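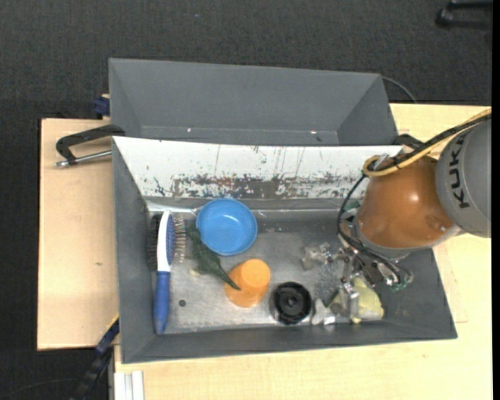
Wednesday, a little after 4

Sitting down with tea and the glue still going off on the second batch, so I may as well write this up while I remember it. The subject, as it has been for most of August, is wheat paste, and whether we can keep a pot of it in decent shape for longer than a day and a half in this weather.

For anyone picking this notebook up cold: we use paste on the spines and for the endpapers on the Plelden ledgers, and we mix it with PVA for the boards. The old recipe on the inside of the cupboard door makes far too much. It also says "a good handful" of flour, and my good handful and yours are obviously different things, which I think explains a lot of the grumbling earlier in the summer about lumpy paste.

So this time I weighed everything. First pot: 18 grams of flour to 234 grams of cold water, stirred smooth and left to stand while I cut endpapers, then brought up slowly on the little hot plate with the whisk going the whole time. It thickened all at once, as it always does, and I kept it there a good long while after that, until it went from chalky to that slightly see-through look. Lid on, cooled in the sink. Really lovely paste, if I say so myself. It brushed out thin and didn't drag, and I could slide the paper around for long enough to get the corners where I wanted them.

Second pot was the same again but with the Wumbei flour, the one in the plain sack. I know we bought it because it was cheap and I'm not going to argue about that here, but it does make a grayer, stringier paste, and it wanted straining twice before I'd put it anywhere near the good paper. Perfectly fine for lining spines, where no one will ever look at it. I would not use it on the marbled sheets.

Both pots are in the fridge with a saucer on top. Please don't eat them and please don't put the milk on the saucer.

Now the boards. I cut the covers for the Brunum job this morning and pressed the first few with the old paste-and-PVA mix, and they've pulled. A gentle bow toward the outside, all of them the same way, so it's the grain or the moisture and I'd put my money on the grain. I checked the offcuts by bending them in both directions and yes, I had turned the sheet when I moved it over to the cutter to get one more cover out of it. Saved us a strip of board and cost me half a morning. I've written GRAIN with an arrow on every remaining sheet in soft pencil, and I'd be grateful if we could all get into the habit of it when the sheets come in and go on the rack.

The bowed ones aren't lost. I've lined the insides with the heavier kraft, grain running with the spine this time, and put them back under weight between blotters. If they come around by the end of the week we'll use them on the office copies, and if they don't they can become sample boards, which we're short of anyway.

Thread: the 18/3 linen is nearly gone. There's the end of one spool and then we're on to the thinner stuff, which swells the spine less but cuts into the folds if you pull the way I pull. I waxed a few lengths to see if it helps. It does, a bit, though my kettle stitches still look like somebody else's first week. Must remember to pull along the spine and never straight up. I've been telling people that for years and then I go and do it myself when the radio's on.

The Bustden book is the one I'm proudest of today. It's 458 pages and came to us with the spine leather gone to red dust and the front board hanging by 2 cords. I got the old lining off with a poultice of the thin paste, left on under plastic until it let go, and underneath there was printed waste, part of a seed catalog by the look of it, turnips and mangel beets mostly. I've lifted what I could in one piece and it's drying between blotters on the top shelf. It should go back to the owner in an envelope with the book. Cleaning the rest of the spine took me from roughly lunch until now, and my shoulders know about it.

Tomorrow: new cords on the Bustden, if the spine is dry. Smell both pots before using. Compare the flours again on day three, same paper, same brush. Order linen thread, beeswax, another packet of blotters. Take the boards out of the press and look at them with a straightedge before anybody gets hopeful.

Also the bone folder with the nick in it has gone back in the drawer again. I've scored two sheets with it this week. I'm taking it home to sand it down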